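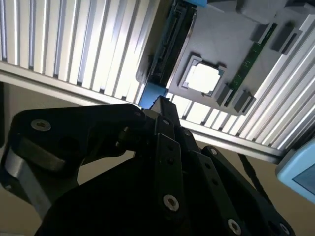

Buvska sells practice boards to repair schools, and the man who runs its training side wants me to believe they teach as well as the real thing. I went in doubting it. I have spent enough time around computer repair to know that a board that can't boot also can't tell you what you did wrong. The board he talked me through is plain gray, with a white processor sitting in a square socket, a green memory module held by black clips, and a long black slot off to one side. It has the parts a beginner is most afraid of and very little else. "That's on purpose," he said. "You give a new student a full motherboard and they stare at the capacitors."

He taught evening repair classes before he joined the company, and he still talks like a teacher, repeating the end of a sentence if he thinks you missed it. I asked him what a student learns from a processor that never has to run. "Hands," he said. "How to hold it by the edges. How to set it down and not push." And then what? "Then they do it again."

The course is called Ploltent, and it asks for 1000 seatings spread over a term, memory and processor together. I told him that sounded like a number picked because it looks good in a brochure. He laughed and didn't really argue. "It could be 800. We wanted a number that would scare off the people who think they already know."

My bigger complaint is about feel. A memory module going into a real slot takes more force than most people expect, and that first hard push is where the nerves come in. Does a practice slot push back the same way? "Close," he said. I asked how close. "Close enough that they stop being scared of it. The clips wear out, I'll give you that. After a couple of months they get soft and you have to swap them." The older version, Mandagi, was worse, he said, and the schools that bought it in June were sent new clips for free.

Two of the three schools using the course have agreed to compare their students with a class trained on scrap boards. He expects to come out ahead. I asked what he would do if he didn't. There was a pause - a fairly long one - and then he said he would "look at how the test was set up," an answer I have heard from a lot of people selling a lot of things.

He was better on money. Scrap boards are cheap, he admitted, and a teacher with a good supply of them may not need what he sells. "If you've got a closet full of dead machines, use them. But the pins on those sockets bend, and then you're teaching on broken stuff."

I still think students should get their hands on a working computer by the second week.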